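단톡방에도 계급이 있다

지난 5월, 내가 사는 아파트 주민 단톡방에서 두 번째 단톡방이 갈라져 나왔다. 이름은 '정문동 소통방'. 원래 방의 이름은 '우리 아파트 소통방'이었으니 소통은 두 배가 된 셈이다. 새 방에 들어가려면 등기부등본의 첫 장을 운영자에게 보내야 했다. 세입자는 정중히 사절한다고 적혀 있었고, 그 문장 끝에는 꽃다발 이모티콘이 세 개 붙어 있었다. 거절당하면서 꽃다발을 받아 본 것은 나도 처음이었다.

나는 세입자다. 이 단지에 산 지 9년이 되었고, 같은 층에서 가장 오래 살았다. 옆집 주인은 그사이 네 번 바뀌었는데, 네 분 모두 이사 온 첫날부터 나보다 이 단지의 미래를 염려할 자격이 있었다. 그 가운데 한 분은 여기서 주무신 날이 며칠 되지 않는다. 그래도 자격은 자격이다. 애정은 등기소에서 발급하지 않지만 발언권은 발급한다.

새 방의 첫 의제는 놀이터였다고 한다. 들어갈 수 없는 방의 의제를 어떻게 아느냐면, 그 방의 대화는 캡처되어 원래 방으로 넘어오고, 원래 방의 대화는 다시 캡처되어 지역 카페로 넘어가기 때문이다. 비밀이 이렇게 부지런히 출퇴근하는 동네도 드물 것이다. 요지는 길 건너 임대동 아이들이 우리 놀이터에서 논다는 것이었다. 누군가는 출입 카드를 만들자고 했고, 누군가는 카드는 너무하니 팔찌로 하자고 했다. 팔찌가 어째서 덜 너무한 것인지는 캡처본에 나와 있지 않았다.

여기까지는 어느 도시에서나 들을 수 있는 이야기다. 내가 정작 흥미롭게 본 것은 그 뒤에 벌어진 '우리는 그런 사람이 아니다' 대회였다. 캡처가 카페에 올라가고 댓글이 400개를 넘기자 원래 방의 사람들이 하나둘 해명을 시작했다. 자신은 차별에 반대한다고 했다. 다만 안전이 걱정될 뿐이라고 했다. 다만 관리비를 누가 내는지는 생각해 봐야 한다고 했다. 다만 아이들이 상처받을까 봐 오히려 따로 노는 편이 낫다고 했다. 그날 나는 '다만'이라는 부사가 얼마나 많은 짐을 질 수 있는지 배웠다. 이삿짐센터에서 데려가야 할 낱말이다.

사실 나도 할 말이 많지는 않다. 댓글을 읽는 내내 마음 한쪽에서는 나를 저 길 건너 쪽이 아닌 이쪽으로 세고 있었다. 세입자이기는 해도 정문 안쪽의 세입자라는 것이다. 계급이라는 물건은 이렇게 쩨쩨하다. 위를 올려다볼 때는 사회 구조를 들먹이다가, 아래를 내려다볼 때는 내가 성실하게 산 덕이라고 한다. 나는 등기부등본이 없다는 이유로 쫓겨난 주제에, 출입문 비밀번호를 안다는 이유로 잠깐 우쭐했다. 그 비밀번호는 배달 기사님들도 다 안다.

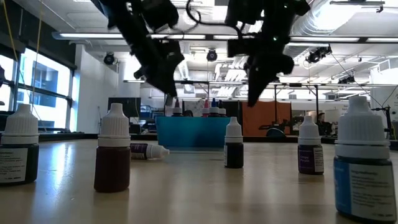

스무 해 가까이 알고 지낸 번역가 시네이드 오두블러그(Sinéad Ó Dubhghaill)에게 이 이야기를 메일로 써 보냈더니 답장이 짧았다. 그러니까 그 놀이터에 있는 게 그네냐고 물었다. 나는 그네 두 개와 미끄럼틀 하나, 그리고 용도를 알 수 없는 스프링 달린 돌고래가 있다고 답했다. 그는 돌고래라면 지킬 만하다고 썼다. 외국인에게 한국의 주거 문제를 설명하려고 세 문단을 준비했던 나는 그 세 문단을 지웠다. 전세 제도부터 시작하는 글이었다.

계급을 이야기하는 일이 왜 이렇게 어려운가. 우리는 돈 이야기를 그렇게 좋아하면서도 계급이라는 말만 나오면 갑자기 점잖아진다. 평당 얼마인지는 엘리베이터에서 처음 만난 사람과도 나눌 수 있다. 그런데 그 숫자 때문에 누구는 회의에 들어오고 누구는 못 들어온다고 말하면, 분위기를 흐리는 사람이 된다. 숫자는 정보이고, 숫자의 결과는 정치인 모양이다. 우리 단지 운영 규칙에는 단톡방에서 정치 이야기를 금한다는 조항이 있다. 임대동 아이들의 출입을 막자는 이야기는 이 조항에 걸린 적이 없다. 그 이야기가 잘못되었다고 쓴 사람은 걸렸다. 경고를 받은 사람은 내가 아는 것만 두 명이고, 그중 하나가 나다.

경고문은 예의 발랐다. '입주민 화합을 위해 자제를 부탁드립니다.' 화합이라는 말은 언제나 이미 말을 많이 한 쪽이 꺼낸다. 한참 떠들고 나서 목이 마를 때쯤 이제 그만 사이좋게 지내자고 하는 것이다. 나는 자제했다. 자제하고 나니 할 일이 없어서 이 글을 쓴다.

공정하게 말하자면, 출입 카드를 주장한 사람들을 괴물로 만들 생각은 없다. 그분들은 눈 오는 날 먼저 나와 염화칼슘을 뿌리고, 내가 택배를 사흘째 안 찾아가면 문 앞에 들여놓아 준다. 대출이 있고, 그 대출은 대체로 내 보증금보다 크다. 집값이 떨어질까 봐 밤에 잠을 설치는 사람의 불안은 진짜다. 진짜 불안이 엉뚱하게 돌고래를 탄 여섯 살짜리에게 가서 앉는 것이 문제다. 그 아이가 집값을 내렸다는 증거를 나는 아직 보지 못했다. 금리가 내렸다는 소식이라면 모두가 환영할 텐데, 금리에는 팔찌를 채울 수가 없다.

더 곤란한 쪽은 점잖은 사람들이다. 어느 편도 들지 않고 양쪽 다 일리가 있다고 쓰는 분들 말이다. 나는 이분들의 메시지를 모아 본 적이 있는데, 문장마다 교양이 흘렀고 결론은 하나같이 지금 이대로였다. 양쪽의 입장을 고루 헤아린 다음 담장은 그냥 두자는 것이다. 담장 이쪽에 사는 사람에게 중립이란 꽤 편한 자리다. 난방도 잘 들어온다.

물론 대책을 내놓는 이들도 있었다. 구청에서는 '이웃 공감 캠페인'이라는 것을 열어 현수막을 걸었다. 현수막에는 여러 색깔의 손이 서로 맞잡고 있었고, 손에는 몸이 달려 있지 않았다. 주소가 없는 손들이니 사이가 좋을 만도 했다. 강연도 한 번 있었다. 참석자는 41명이었고, 끝나고 떡을 나누어 주었다. 강사는 서로 다른 처지의 사람들이 한자리에 앉는 것만으로도 변화가 시작된다고 했는데, 그 자리에 길 건너에서 온 사람은 없었다. 안내문이 우리 단지 게시판에만 붙어 있었던 것이다. 떡은 맛있었다.

나는 공감이라는 말을 좀 쉬게 했으면 한다. 공감은 좋은 것이지만 놀이터 문을 여는 데에는 별로 쓸모가 없다. 상대의 처지를 느끼고 눈물을 글썽이면서도 문은 잠글 수 있다. 필요한 것은 훨씬 시시한 것들이다. 입주자 회의에 세입자가 의견을 낼 순서를 한 칸 넣는 것, 길 건너 동과 놀이터 보수비를 어떻게 나눌지 적은 종이 한 장, 게시판 두 개에 같은 안내문을 붙이는 일. 감동은 없고 복사비가 든다. 회의는 길고 지루할 것이며, 누군가는 반드시 주차 이야기를 꺼낼 것이다. 그래도 주차 이야기를 같이 하는 사이가 손만 맞잡은 사이보다는 낫다고 본다.

누군가는 요즘 아이들은 놀이터에서 놀지도 않는다고 할 것이다. 맞는 말이다. 해 질 녘에 내려가 보면 그네에 앉은 것은 대개 휴대전화를 보는 중학생이다. 그 중학생이 어느 쪽 주민인지는 나도 모른다. 물어볼 마음도 없고, 물어본들 대답할 나이도 아니다. 지난주에는 그 옆에서 꼬마 둘이 돌고래를 누가 먼저 타느냐로 다투었다. 한 아이가 자기가 먼저 왔다고 했고 다른 아이는 자기가 더 오래 기다렸다고 했다. 듣고 보니 둘 다 등기부등본 이야기는 하지 않았다.

출입 카드 안건은 다음 회의로 넘어갔다. 세입자는 참관만 가능하고 발언은 안 된다고 한다. 나는 참관하러 갈 생각이다. 맨 앞줄에 앉을 것이고, 떡을 주면 받을 것이다.

2023년 12월 7일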